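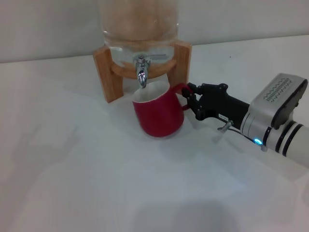 Gulmont asked that the minutes show its objection to the word "autonomous" in the draft agenda, and wanted "supervised" used until the reset procedure is settled. Agreed. The agenda item now reads "Supervised beverage station, open day".

Minutes of the demonstration working group, held at the Godby site, June, 2:00 p.m.
Present: Godby (chair), Filtora, Schumacher, Gulmont.

1. Minutes of the previous meeting
Accepted with one correction. Under item 4, "gripper force" should read "gripper opening".

2. Matters arising
2.1 Filtora has supplied the revised floor plan. The visitor line moves to the window side and the barrier stays where it was.
2.2 The network drop at the rear wall is still not live. Godby to follow up with building services.

3. Beverage station
3.1 Schumacher presented the task as it will be shown: the arm takes a mug by the handle, brings it under the dispenser tap and holds it at a tilt. The lever will be worked by an attendant on the day.
3.2 Filtora asked whether the mug could be held upright. Schumacher replied that the tilt gives more clearance at the wrist — an upright hold is possible but needs a new approach path. Left as is.
3.3 Cycle time on the bench is 62 seconds, including the return. Godby considered this slow for a standing audience. Schumacher to try a shorter return and report.
3.4 Water only. No hot drinks will be served from the station.

4. Wrist camera feed

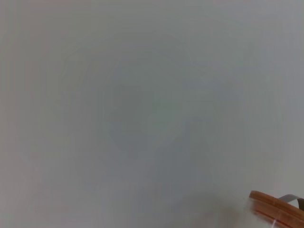
Minute Book, p. 1839

4.1 The group discussed whether the wrist view should go on the visitor monitor. At close range it gives large areas of plain gray surface, with the wooden rim in one corner and out of sharp focus. Gulmont's position was that visitors would not be able to read it without a caption.
4.2 Agreed to show the head view full size, with the wrist view as an inset. Filtora to prepare the layout.
4.3 Recording of both views on the open day was deferred to the next meeting.

5. Visitor groups
5.1 Maximum group size set at 12. Filtora had proposed 17, but the barrier does not allow it.
5.2 Groups enter at roughly fifteen-minute intervals. Late arrivals join the next group.

6. Safety
6.1 One attendant at the stop button whenever the arm is powered. The attendant does not answer questions during a cycle.
6.2 Spare mugs to be kept behind the barrier — Godby to supply.

7. Any other business
Schumacher requested bench access from 8:00 a.m. on the open day. Granted.

Meeting closed at 3:20 p.m.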